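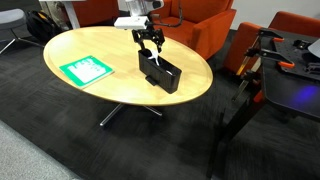
Subject: Re: Open day at Skeltitz, places for the second group
From: Tamara Nedelcu
Date: 15 June 2021

Hi all,

Replying to the list because three people have asked me much the same thing off it.

> I couldn't get to the first visit. Before I put my name down
> for the second, could someone who went say what you get to see?
> The notice talks about "handling of household items" and that
> could mean anything. Is it a proper demonstration or a talk
> with slides? Also, is there parking, and is it all right to
> bring a fourteen-year-old?

It's a proper demonstration. There was a talk first, about 30 minutes, from one of the Vurkier engineers, and after that we moved to the work area and stayed there until lunch. They don't use a cage or a mock factory line. The arm is at a dark bench and works over an ordinary coffee table with a wooden top, with orange armchairs behind it. Their view is that a gripper that only copes with a bare steel bench isn't much use to the people they want to sell to.

The task when my group went through was the black organizer. A white object sits inside it, and the gripper comes down from above with its two fingers pointing into the open top. The walls of the container hide part of the object, so the arm has to pick its line before it goes in. It is slow. If you have only seen pick-and-place on a packaging line you will think something is wrong with it. In my session it missed on the first try, backed out and got hold of the thing on the second. The engineer left the miss in and talked us through it, and I got more out of that than out of the slides.

They also had a flat green book on the same table. Somebody asked whether the arm could pick that up too, and the answer was not reliably with those fingers. Thin flat things lying on a hard surface are still a problem for them. A suction tool would do it, but they want to stay with one gripper for the whole job.

Some figures from the talk, for those who like them. They run each new arrangement of the table 100 times before changing anything. The Drivwood trial in May had 7 arrangements. I asked for the success rates and was told they will be in the written report, which Tănase has promised to forward to the list when it comes out.

Now the practical part. Parking is behind the building, off the lane, and the colour of the sign has changed — look for the white one, the old blue one points to the loading dock. A fourteen-year-old is fine with an adult. The organizers ask that everyone stay behind the tape while the arm is powered, and that you turn up in closed shoes. There is a kettle but no food, so bring lunch if you plan to stay for the afternoon questions.

The room won't take everybody at once. They had 110 names down for the first day and split us into small groups, so expect some waiting in the foyer. I'd ask for an early group if you can. By the late ones the engineers were tired and the answers got shorter.

Send me your name and whether you need the ramp entrance. I'll pass the list on to Skeltitz in one go, so please don't write to them separately.

Tamara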